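Washing up by hand for a year

2018-12-03

The dishwasher in the Cilstead flat stopped draining last December, and I decided to leave it alone for a while. The repair quote was 800, the machine was already old, and there are only two of us. I said I would give it a month. A year later it is still sitting there with its door shut, and we keep baking trays in it.

I had washed dishes by hand before, in student places, but always badly. I let the sink fill up, ran the tap over everything and used far too much soap. So for the first few weeks I did the same thing again and got tired of it quickly. My hands cracked and the drying rack was never empty. By the second week I had the number of the repair shop written on the back of an envelope.

What changed it was a smaller sink bowl. I bought a plain plastic tub at the hardware store on Wover Street and put it inside the sink. It holds enough water for one meal's dishes and no more. Glasses go first, then cutlery, then plates, then whatever was on the stove. If the water gets cloudy before the pans, I tip it out and start again. My mother did it in this order and I never paid attention to why.

The other change was getting rid of things. We had 16 dinner plates, which meant we could go days without washing one. I put most of them in a box and took the box to the charity shop. We kept 5 plates, a few bowls and the good serving dish. With that few, you wash up because you need something to eat off.
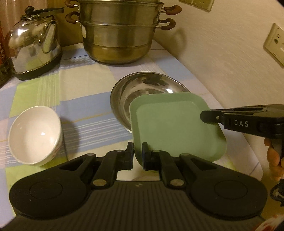
Svitlana Melnychuk wrote to me after my last post on this and disagreed about the plates. She said that cutting down works until people come over, and then you are washing between courses while your guests sit and listen to the tap. She keeps a full set on a high shelf for that and uses a small number day to day. She also thinks I am wrong about rinsing. I said then that I don't rinse, and she said she can taste soap on a glass from across the room.

She has a point about guests. We had my brother's family over in the fall and I did end up washing forks before dessert. I didn't mind it much, but my sister-in-law got up to help and then everybody was standing in the kitchen. I may buy a few secondhand plates and keep them out of reach.

On rinsing, I have come around halfway. I now rinse glasses and anything a child will drink from. The rest I leave to drain. I also use less soap than I did, a small squirt per tub, and that seems to matter more than the rinse.

A few notes for those who asked about supplies. I use a wooden brush with a head you can replace, and I have gone through 2 heads since spring. Sponges smelled after a week, so I stopped buying them. For burnt pans I soak them overnight with baking soda. Cotton gloves under the rubber ones fixed my hands — my neighbor told me this and I wish I had asked her sooner.

The water bill went down a little, but we were also away for part of the summer, so I don't want to claim anything from it. It takes me a quarter of an hour after dinner. I listen to the radio, usually the second half of the evening news.

The landlord is putting in a new kitchen next year and has asked whether we want a dishwasher or a cupboard in that space. I told him I would let him know after the holidays. My husband has already voted for the dishwasher.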